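Search jobs, people, pages
Careers > Robotics > Safety and Testing
21/09/2020 | Posted by the Sornow lab team lead

Wanted: someone who gets suspicious when a robot behaves

I run the small test group at Sornow, and I need a fault investigator to join us in November. Let me tell you why, because it's a better pitch than anything on our careers page!

We teach pairs of robot arms to move simple things around a tabletop. Everything gets tried in simulation before it goes near our real cell in Plarnitz. This summer we ran 2,000 simulated trials of a two-arm block task and got not a single collision. Lovely. We moved it to the real arms, and on the first morning one hand swung straight across and clipped the other at the wrist. People were safely outside the fence (thank goodness), but we bent a finger and cracked a cover, and the emergency stop was slower than it had any right to be. 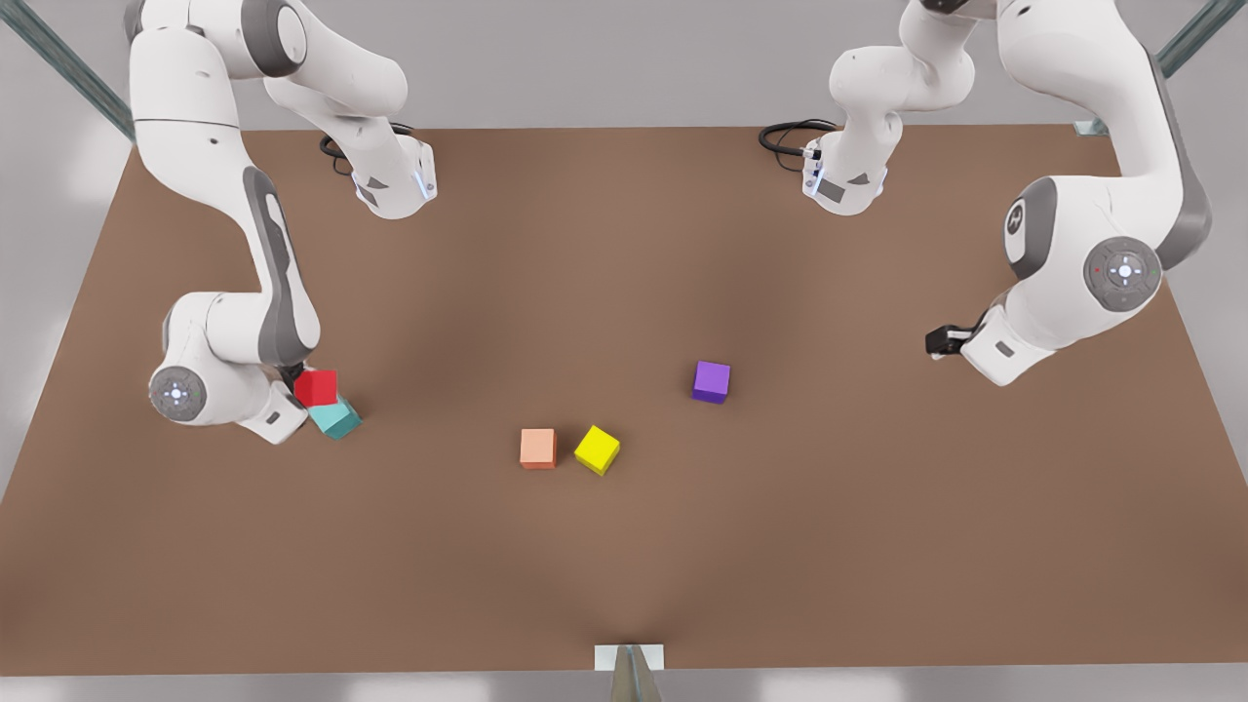
It took us 3 weeks to find the cause. Our collision check had been switched off for the hands during an earlier experiment, and that setting got copied into every run afterward. The simulator let the hands pass through each other and told us all was well. The slow stop was a separate problem, a delay of 120 milliseconds in a relay we'd never timed ourselves. That one still bothers me.

So, the job. You'd go back through old runs looking for trouble we missed, write tests that try to make the arms hit each other, and time every stop circuit on the real cell. You'd also have the right to halt any trial, mine included, and I promise not to sulk. We log everything in Tastadeo, our in-house tool, which is clunky but you'll get used to it.

I'd like you to have some 2 years of hands-on work with robot arms, or with other machines that can hurt people if the guarding is wrong. You should be fine with Python and able to write a fault report that a tired person can follow. A degree is nice but I won't ask for it. If you know the Đàm planner, tell me, I have a long list of questions.

Full time, based in Plarnitz, with a few days a month from home once you've settled in. To apply, send a resume and one page about a failure you tracked down, including the wrong guesses. I read those first.

Tags: robot safety, simulation, fault finding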